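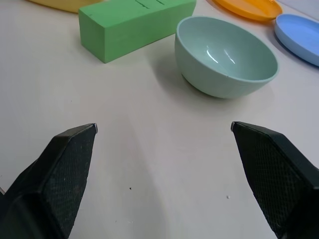 Plusier, a maker of tableware for hospitals and care homes, has changed the glaze and firing schedule used across its Grollow line of bowls and plates. The new glaze went into regular production at the company's Floltton plant this month and replaces a formula that had been in use since the line was introduced. Grollow bowls keep their plain rounded shape and slightly thickened rim, and the pale mint green remains one of the standard colors, with the same glossy interior that buyers of the line already know. Existing stock and new stock can be used together on the same tray line.

FLOLTTON, July 21, 2025

The change concerns the surface of the ware and how long it lasts in commercial dishwashers. Institutional kitchens wash at higher temperatures and with stronger detergents than home kitchens do, and over time the alkali in the detergent attacks the glaze. The first sign is a loss of shine on the inside of the bowl, usually near the bottom, where water drains last. After that the surface becomes rough enough to hold stains from tea, tomato and beet. A stained bowl may still be sound, but kitchens tend to pull it from service.

"Most of the returns we looked at were not broken," said Fereshteh Shokri, head of materials at Plusier. "They were dull. The body was fine and the rim was fine. We set out to slow the dulling down without changing the weight or the stacking height, because tray carts and plate warmers are built around those two dimensions."

The revised glaze contains more alumina and less boron than the earlier one. It matures at a higher temperature, which required a longer soak at the top of the firing and a slower cooling stage. Firing now takes two hours longer than before. The plant has moved Grollow ware to a separate kiln so that other lines are not affected by the new schedule.

In testing at the plant's own laboratory, pieces were put through 350 commercial wash cycles and checked for gloss at fixed intervals. The test used a detergent concentration at the upper end of what dishwasher suppliers recommend. Pieces were drawn from seven separate production batches, and each was measured at the same point on the inside surface before and after washing. Pieces that showed visible crazing at any stage were counted as failures. A summary of the method is available to trade customers on request.

Matching the colors took longer than the durability work. Pigments that are stable at the old firing temperature can shift at the new one, and the green was the most difficult of the standard shades to hold. The first trials came out gray. Lucrezia Fontana, who manages color control at Floltton, adjusted the stain and the opacifier together until fired samples fell within the company's tolerance when compared with the reference tile under daylight and fluorescent light.

Color matters to buyers in the care sector for practical reasons. Pale foods such as rice, porridge and mashed potato can be hard to pick out against a white dish, particularly for residents with reduced vision. Many homes now order a tinted bowl for breakfast service and a white or tinted plate for the main meal.

Pellegrini, which distributes the line to contract caterers, will begin shipping the revised ware as current stock runs down. Item numbers and case quantities are unchanged. Cartons packed with the new ware carry a letter G after the batch code. Customers who want a full set from one glaze should say so when they place the order, and Pellegrini will fill it from marked cartons only.

"Our customers replace bowls a few cases at a time," said Horácio Magalhães, product manager at Pellegrini. "They need the new ones to sit in the same rack and look the same on the tray. We checked that before we agreed to the changeover."

The warranty against chipped rims stays at 36 months from delivery. It does not cover damage from metal scouring pads, abrasive powders or open flame. Plusier recommends that bowls be scraped and rinsed soon after use, racked open side down, and left to dry before stacking.

The Grollow mug and the covered soup cup are not part of this change. Both use a different clay body, and work on a matching glaze is still under way. Plusier expects to report on the two items in January.

Samples and technical sheets

Trade buyers may request sample pieces and the current technical sheet through their Pellegrini representative. Questions about cleaning agents and dishwasher settings should be sent to the technical desk at Floltton.

Press contact: Wilma Gourlay, Communications, Plusier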